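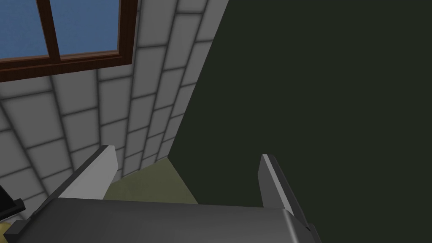
Notes from the Gerneck demonstrations catch-up, March
Taken by me again, as I lost the toss. Started 9.30 am, finished a bit before 11.

Apologies: two of the Zisach people, who had a clash and will read these instead (hello!).

1. Last month's minutes

Accepted with one fix. I'd written that the Myung viewer was finished when what was meant was that the playback part of it was finished. The labelling part still isn't. Sorry to everyone who opened it expecting buttons.

2. Where the collection is up to

We have 3,186 demonstrations on the shared drive, all from the simulated rooms. Of those, 219 are flagged for a second look and haven't been touched since the last meeting, which I'll put my hand up for - I said I'd start on them and then got swallowed by the export work.

We talked for a good while about the bedroom layouts. Everyone likes them because there's a proper mix of jobs in one small space: drawers to open and shut, things lying on top of the furniture, things lying on the bed. The operators say they're also the most tiring, as you're steering two arms at once and the bed side tends to get forgotten while you fuss with a drawer handle on the other side.
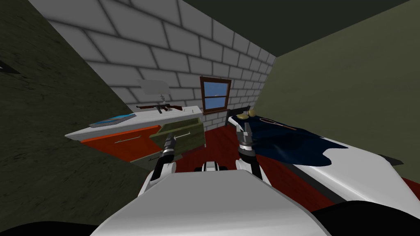 Bedroom layout, body view: olive drawer out on the left, right gripper open over the edge of the blanket.

Agreed that for two-arm jobs both arms should have something to do. If one arm is going to sit parked for the whole run, we record it as a one-arm job and name it that way. Someone asked whether a parked arm does any harm to the training. We don't really know! Brukar's last training run did seem to produce a lot of very lazy right arms, but we changed three other things that same week, so I wouldn't hang much on it.

3. Wrist views

This was the long one. Each demonstration is saved with the body view plus the wrist views, and a fair few wrist clips spend a lot of their time pointed at a wall or a bit of floor. The question was whether to trim those stretches out before they go to Brukar.

The case for trimming is that the files get smaller and reviewing goes quicker. The case against (mine, and I got a bit worked up about it) is that the policy is going to see plenty of walls when it's running by itself, and it has to learn to get from a wall back to something useful. If we only ever show it the good bits, it'll have no clue what to do when it's looking at tiles.
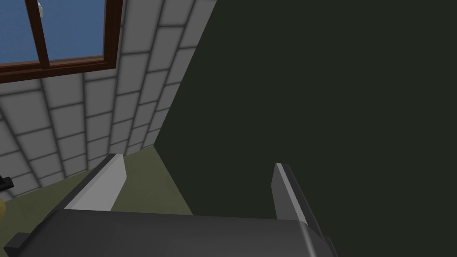
Zisach sent a comment through on this before the meeting, which was that they'd leave every frame in but would want the approach marked separately from the grasp, so they can weight the two differently and put them back if it goes badly. They also said trimming by hand had cost them more time on their own set than it ever saved.

That more or less settled it. No trimming. We'll add a start-of-grasp mark in the Myung viewer once the labelling buttons exist, and until then people can jot the time in the notes column. Rough is fine, please don't spend your whole afternoon nudging a slider back and forth.

4. Instruction wording

The written instructions that go with each run have drifted. We've got "open the drawer", "pull drawer open", "open drawer pls" and one that just says "drawer". Some variety is good and we want to keep it, but where a room has more than one drawer the colour has to be in there, otherwise it's a coin toss which one was meant.
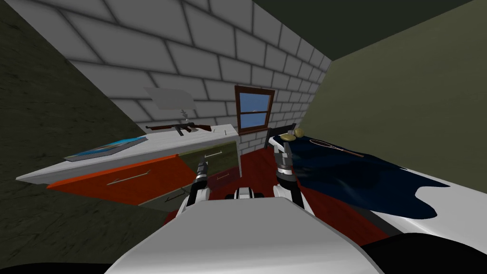

The same goes for left and right. Those are always from the robot's side, looking out from the body, and I'll put that at the top of the operator sheet in big letters. A couple of us had been going by the overhead map, so a few older instructions will be the wrong way round. We'll pull a sample of 100 and see how bad it is before deciding whether to redo the lot.

5. Failed attempts

Short discussion, as we were running out of morning. At the moment a fumbled grasp gets deleted if the operator notices and kept if they don't, and I can't say I'm proud of that. From now on: if you fumble and recover, keep it. If you fumble and give up, save it to the failed folder with a word or two on what went wrong. Brukar has room for 12 more batches before the storage needs sorting, so space isn't a worry yet.

6. Things to do

Me: make a start on the flagged runs, for real this time. Update the operator sheet with the left and right rule and the drawer colours.
Gerneck operators: failed folder in use from the next session. Swap over after each batch on the two-arm jobs so the same person isn't stuck with them all day.
Myung viewer: grasp mark added to the list, behind the labelling buttons.
Zisach: send over whatever wording they use for approach and grasp so ours matches.

7. Other business

The chair with the wonky wheel is still in the operator room. Please stop swapping it with mine.

Next catch-up is in April, same time, and someone else is taking notes.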